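4. Setting up your camp at Stadlow (after the boat has gone)

By now you'll have waved off the boat and be standing on the landing with a heap of drums and dry bags, and the first thing I'd say is to sit down and have a drink of water. There's no hurry. The park gate on the river side stays open until dark, and the walk up to the camping ground is only 900 metres, though it feels a good deal longer with a full pack and wet boots!

4.1 Check in at the ranger hut

1. Take your permit and your boat slip up to the hut and sign the visitor book. Put down everybody in your party, kids included.
2. Hang your party tag on the board beside the door. It stays there until you leave, even if you're off on the Brennan track overnight.
3. Ask for the river level. Mireille Azar chalks it up each morning and is always happy to talk you through what it means for the crossings (bring your map, she likes to draw on it).

Note: If the hut is shut, fill in the yellow card and drop it through the slot. Somebody will come and find you before tea.

4.2 Choose and prepare your site

1. Pick one of the raised platforms on the heath side if there's any rain forecast. The grassy sites nearer the water are lovely, but they go under quickly in December.
2. Sweep the platform with the broom hanging underneath it, then peg your groundsheet to the rope loops. Please don't screw or nail anything into the boards.
3. Face your tent door away from the river. The evening breeze comes straight up the valley and will fill your sleeping bag with sand flies otherwise.
4. Keep 3 metres clear between your stove and any tent, yours or the neighbours'.
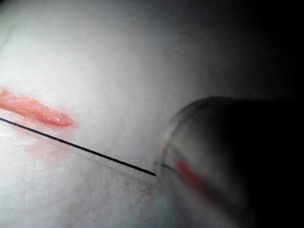
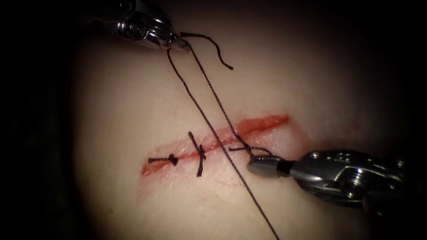
4.3 Food, rubbish and the possums

1. Put all your food in the steel locker at the end of your row and slide both bolts across. One bolt won't do it. The possums at Stadlow have had years to practise, and they're very good.
2. Toothpaste, sunscreen and lip balm go in the locker too.
3. Bag your rubbish and keep it in the locker until you leave. There are no bins anywhere in the park, so everything you carried in goes back out on the boat with you.

Caution: Never feed the wildlife, however small and hungry it looks. Animals that have been fed start chewing through tents, and we've lost some very nice tents.

4.4 Water

1. Fill up from the tank behind the shelter. Don't draw drinking water from the river, which carries all sorts of things down from the cattle country above the park.
2. Boil tank water at a rolling boil before you drink it, and let it cool with the lid on.
3. Wash your dishes at least 90 metres from the bank and scatter the water over the grass.

Note: The tank gets low towards the end of the dry season. If the float is sitting in the red, let the hut know, and go easy on the billy.

4.5 Booking your trip out

1. Confirm your return boat at the hut before 5 in the afternoon on the day before you leave. Rónán Moynihan takes the bookings over the radio and reads the list back twice, so do stay until he's got to your name.
2. Be on the landing with your gear packed half an hour ahead of time. The boat can't wait once the tide's turned at the bar.
3. Collect your party tag from the board on your way past. If it's still hanging there after the boat goes, we have to start looking for you.

For walks starting from the camping ground, including the Brennan track and the short loop to the lookout, turn to section 5.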